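The Fruit Basket: A Gallery

Every office has a thing it argues about. At Lanotlow they had the thermostat, and at the old Gusix building it was the bicycle shed. We have a fruit basket.

Some history, for those who joined after August. The second-floor meeting room used to have a bowl of real fruit in it, paid for out of the hospitality line, and the bowl followed a cycle as dependable as the moon's. The bananas went first, within the hour. Then the grapes, one at a time, by people who were only passing. The apples lasted until Thursday. After that there was a single pear, and the pear stayed until it had to be dealt with using kitchen roll.

Delphine Fitzsimmons, who ordered the pears, took this personally. When the hospitality line was cut she replaced the lot with a basket and a box of display fruit from a catalogue firm called Flolturard, whose range runs to 112 different fruits and vegetables, several of which I had to look up. The basket has been on the table ever since, filled, emptied, rearranged and occasionally bitten.

I was asked for something cheerful for the staff pages. You are getting the fruit.

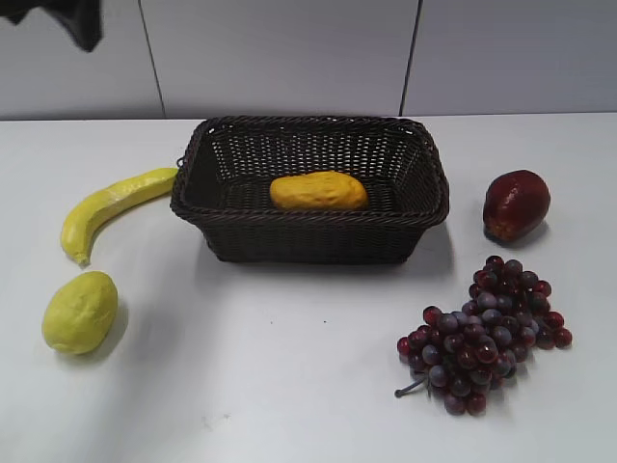
The basket with one fruit in it. Dark wicker, rope-twist rim, small loop at one side.

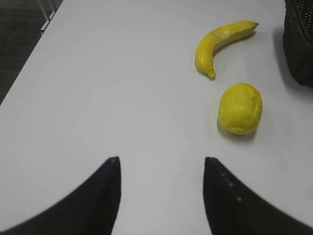 Banana and friend.
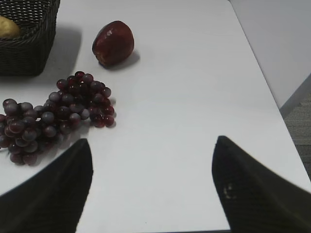 Mid-arrangement. The grapes have yet to be found a home.

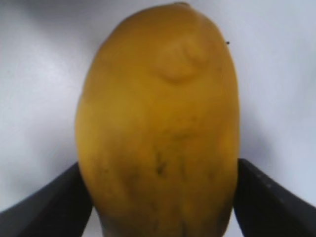

The big yellow one. Opinions are invited.

Arranging fruit is harder than it looks, and I say this having been on the receiving end of a good deal of advice. Seung-woo Seo, who dressed windows for Sengar before he saw sense and came to us, holds that you build from the back: tall things first, round things to lean against them, grapes last and over the edge so that they look as if they have just been thrown there by a minor Roman. I had been starting with whatever was nearest. In the third picture you can see where that gets you, with the red apple out on the table and the grapes lying below it in a heap of their own, as though they had been asked to wait outside. Seung-woo looked at it for some time and then went to make tea.

The banana is everybody's favourite and it is a menace. It won't lie flat against anything, it pushes the lemon out, and if you stand it on end it leans over like a man trying to read your newspaper. Delphine puts it across the front. Seung-woo says that the front is for the grapes. There was a fortnight in which it was moved every morning and moved back every afternoon, and I believe that both parties thought it was the cleaners.

Then there is the matter of the large yellow fruit. I had it down as a mango. Delphine says papaya, with the confidence of someone who has lost the packing slip. It has a lump near the top and a dark blotchy patch lower down, and two visitors have told me in all seriousness that it wants eating. The catalogue is no help, having printed both on the same page at the same size. I have taken to calling it "the large one", which has satisfied neither camp and got me a note.

For those who like their figures, the hospitality line spent £1,249 on real fruit in its last full year, a sum I have seen written on a whiteboard and underlined twice. The display fruit cost a small part of that and arrived in a box with 16 polystyrene trays, which are in the cupboard behind the projector screen. Please could somebody take them. They don't squash down, they squeak when the door is opened, and I am told that they can't go in the green bin or the brown one.

A few house rules, now that I have your attention. The fruit stays on the second floor. If you take the apple for a presentation, bring the apple back. The grapes don't like being pulled, and a stalk with bald patches fools nobody at any distance. Dust with a dry cloth, never the spray from under the sink, which left the lemon tacky for most of a week. The basket can be picked up by its sides but please not by the little loop, which I don't think was made with lifting in mind.

There has been a suggestion that we expand into vegetables. Seung-woo is in favour of an aubergine for height. Delphine has said that she will resign. I have asked for both positions in writing and will put them up by the kettle, next to the poll on the mango, which currently stands at four for mango, three for papaya and one for "melon (small)".

Real biscuits continue to be available at reception until eleven.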